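Workplace inspection checklist: robot dismantling bench, Plorthorpe
Date of inspection: 23 Apr 2024
Carried out by: Yamuna Gounder
Accompanied by: Ieuan Maddocks (bench lead), Gwion Craddock (staff safety rep)
Previous inspection: September

Marked as OK, ACTION or N/A, with comments where needed.

1. Access and floor

1.1 Walkway to bench clear. OK
1.2 Cables on floor kept out of walking routes. ACTION
Blue cable and thin black leads are lying on the carpet. Cover or reroute. Ieuan to do.
1.3 Staff know where they may stand while the arms are moving. ACTION
The day shift does. Two people who moved over from Goods In had been told different things. One sheet, one rule, on the wall by Friday.

2. Stopping and isolating

2.1 Emergency stop reachable from both sides of the bench. OK
2.2 Stop tested and logged at start of shift. ACTION
Log has gaps. Zlatko Nikolovski says the test was done on those days and not written down. It needs to be written down.
2.3 Arms stopped before anyone reaches in to free a part. OK
Watched Haf Gronow do this twice. She stopped the arms, waited, then reached in. The jam sheet should say the same, as it still has the old wording from the hand benches.
2.4 Restart only by the person who stopped it. OK

3. Incoming machines

3.1 Mains lead removed before the machine goes on the bench. OK
3.2 Power supply left closed. OK
Nobody opens these on site. They go to Zarnmont whole.
3.3 Side panel taken off by hand, gloves worn. ACTION
Gloves worn by most. The thin pair from Piątek tear at the fingertips. Try another make.
3.4 Lifting. ACTION
Target is now 200 machines a week. Before the arms came, each person lifted a machine and then sat with it for a good while. Now one person does most of the lifting for the bench. Swap over every 2 hours and keep a record. Gwion has asked for a lift table and I support that.

4. Work at the bench

4.1 Machine lying flat and steady before start. OK
4.2 Gripper fingers and screws checked for damage. OK
4.3 Loose wiring tucked clear of the gripper. See comment.
4.4 Lighting enough for a person to see into the case. OK
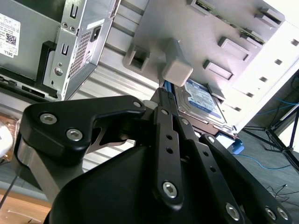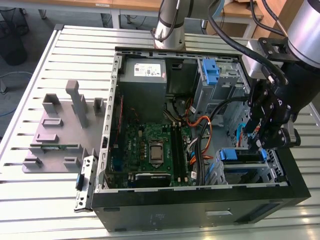
Comment on 4.3. The wiring check is the job that has changed most for the bench staff. Under the old way of working, whoever was unscrewing a drive moved the cables aside as they went and thought no more of it. Now it has to be done before the arms start. On a tower like this Dell, with orange cables looping down beside the motherboard and a thick black one curving past the memory slots, I would like the person loading to look along each run and say it is clear. Haf already does. Add it to the load card in Gemby as a tick box.

5. People

5.1 Everyone on the bench trained and signed off. ACTION
Zlatko's refresher is overdue.
5.2 Breaks taken away from the bench. OK
5.3 Staff asked how the work has changed. OK
Fewer sore wrists reported. More complaints of stiff necks and of boredom when watching. Haf would like to go back to hand work one day a week to keep her skills up. Ieuan agrees if cover can be found.

Actions to be closed by Ieuan and copied to Gwion.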